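Search this site
Enter keywords

Category: Minutes and Agendas

Kullthorpe Community Orchard and Garden – Minutes of the February General Meeting

Held in the Palham Road hall. The meeting opened at 7.05 pm. A quorum was present.

1. Previous minutes

The minutes of the last general meeting were accepted with one correction. The tap repair was at the east gate, not the west gate.

2. Finances

The balance in the working account is $2,400. The largest payment for the period was to Barbieri Irrigation for new drip line and fittings. The invoice matched the quote. The insurance renewal has not arrived yet and the secretary will follow it up with the broker.

Members discussed whether plot fees should rise. The present fee is $70 a year and has not changed for some time. It was moved that the fee stay as it is until the water bill for the whole season is known. Carried.

3. Water

The new drip line covers the stone fruit rows and the long bed beside the fence. Pressure drops at the far end when both taps are running. Plot holders are asked to water by hand before 9 am or after 6 pm and to leave the timer alone. It has been changed twice by people who meant well, and the citrus went without.

A second tank was raised again. The slab behind the shed would take one, but the downpipe would have to be moved. Two quotes are to be obtained before the next meeting.

4. Kiwifruit trellis

The vines on the north fence have outgrown the old wires and the end post is leaning. The proposal was for new posts and heavier wire along the same line, to be done in winter while the vines are bare. Cost of materials was put at $400. One member asked whether the money would be better spent on netting. After discussion it was agreed that netting is no use if the trellis comes down. Moved and carried, with 2 against.

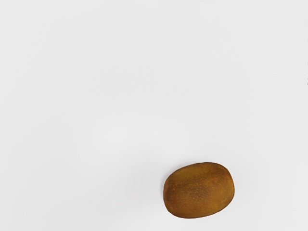

Picking was also discussed. Last season a good deal of the fruit was taken too early and did not ripen properly indoors. No fruit is to be picked from the shared vines until a notice goes up on the shed door. Members will then be able to take a share home, and any left over will go to the Kenora Street pantry as before.

5. Compost

Bay three is full and is not to be added to. Please chop up corn stalks and broccoli stems – whole ones have been going in and they take months to break down. No meat, bread or cooked food. The signs have faded and will be repainted.

6. Shed and tools

The good loppers are still missing. If you have them at home, please put them back on the hook. The mower is due for a service and will be out of action for a week or so. The shed code will change at the end of the month and the new one will be emailed to financial members only.

7. Other business

A request from the primary school to use a spare plot was supported. The school will be asked to say who will water it over the holidays.

A complaint about cars parked across the neighbour's driveway was noted. Please use the gravel area.

Next meeting: same place, 7 pm. Items for the agenda to the secretary one week before.

The meeting closed at 8.20 pm.

Recent items
Working bee: what to bring
Plot waiting list – how it works
Green waste collection dates
Minutes of the Annual General Meeting
Seed swap table now in the shed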